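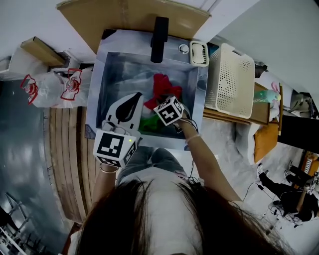 Hand washing colored cloths in a square steel basin – dye transfer

gornach_63
Posted 21 January 2020

Red and green cottons, washed together in a bathroom-size square stainless sink. Water at 90 F, liquid detergent, three rinses. The last rinse still ran pink. The green has not shifted that I can see, but I would like to know before the next load. Is the limit the dye or the basin volume?

Tavares_W
The dye. Volume only sets how fast the rinse clears. Wash the red alone until a white rag pressed on it stays clean, then mix if you must. Mine took 3 washes.

desadley
Disagree in part. A small square basin holds very little water once the cloth is in it, so the dye concentration stays high. Same fabric in a tub, one rinse, clear.

Tavares_W
Clear to the eye. You diluted it. The amount of dye leaving the cloth is the same.

desadley
The amount landing on the green is not the same. That was the question.

E. Andreadis
Both matter. Contact time matters more. Do not leave red lying on top of green in the bottom of the sink while the water drains. Lift the red out first, squeeze it and put it in something perforated. A plastic basket with holes in the sides works if it can drip somewhere that drains.

Also use cold water. 90 F is warmer than a loose red needs.

gornach_63
Cold it is. Does bar soap change anything? I have one on the corner of the counter for hands.

E. Andreadis
Fine for collars and spots. It leaves film on brushed steel and takes longer to rinse out in hard water. Keep the liquid for the main wash.

overgaard
Vinegar sets the dye. Half a cup.

Tavares_W
Not on cotton. Please search the older threads.

gornach_63
Red washed alone, cold, two rinses. Rag test faint pink. Will run it again in March when the rest of the reds come out of storage.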